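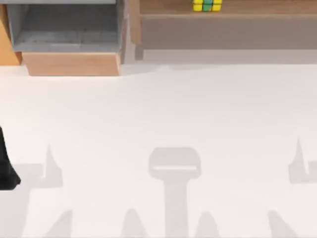

Arnout Coppens and Wilma Claeys have separated, according to a statement their agent sent out in March. It runs to 81 words and gives no reason. I have followed the coverage since then, mainly to see which parts have a source.

The statement confirms two things: the couple live apart, and filming on the next season of Durnberg continues with both of them in the cast. Everything else comes from one interview in Trundska, given by Wilma's stepfather, Dirk Mulder.
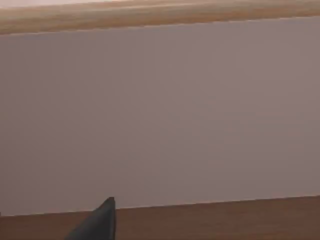 Pridik Screen Club, Press Watch Team

Mulder told the magazine that he heard the news on the radio at 7 a.m. He did not say that Wilma was angry, and he did not say who moved out. Both claims appeared on other sites the same day, credited to "family." I checked 16 articles. All of them link back to Trundska, or to each other.

The house price is a separate problem. Two sites list 232 square meters and one lists 142. The smaller number belongs to the apartment Arnout sold before the wedding, so any estimate of a settlement based on it is wrong.
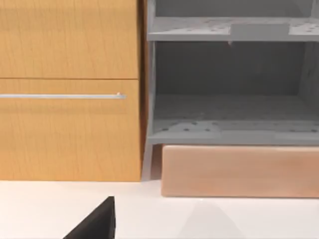 Lower drawer with bar handle

Birsen Uysal, who plays the sister in Durnberg, was asked for a comment and declined. Two sites reported this as "refusing to deny" a feud. I have left it out of my table, along with the item on the dog.

The table will be updated when the court date is listed.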